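Kirkbridge Supply Room: Small Parts and Desk Storage

Gallery page, updated October 23, 2020

The supply room at Kirkbridge was re-sorted over three working sessions. The stock is small: fasteners, clips, labels, refills, and the containers they go in. Entries follow the order of the work. Shelf codes match the printed list by the door. Text and captions by Renato Dela Peña.

Sorting rules

Items under 60 mm in the longest dimension go in drawers. Longer items go in open trays on the Lullik shelf. Mixed boxes are emptied completely before anything is assigned a place. Labels go on the drawer front, lower left corner, black on white.

Clips and the drawer unit

Binder clips are stored by size first and color second. Color has no meaning in the filing system and was kept only as a convenience for the front office. Handles are folded flat against the body before storage; clips put away with the handles up will catch on the drawer above. 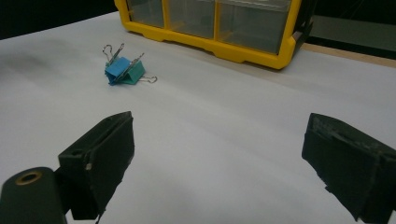 Yellow organizer with clear drawers of differing widths, and two binder clips, one blue and one teal, on the white work surface. The narrow drawer is at the left end.

Drawer assignments

Narrow drawer: pushpins and map tacks. Middle drawer: small and medium binder clips. Wide drawer: large binder clips, bulldog clips, and the spare handles saved from broken ones. Lilibeth Policarpio revised this list in February after the pushpins were moved out of the Saludo cabinet, and her version is the current one.

Overflow goes to bin 14. The bin is almost full and should be checked before reordering. Reorders use form 1016, one line per size.

Cleaning

Drawers are pulled, wiped with a damp cloth, and dried before refilling. Solvent cleaners cloud clear plastic and are kept out of this room. The rail under the drawers collects staple fragments; use a dry brush.

Related pages: Skosis label stock, Lullik shelf trays, paper and envelope storage.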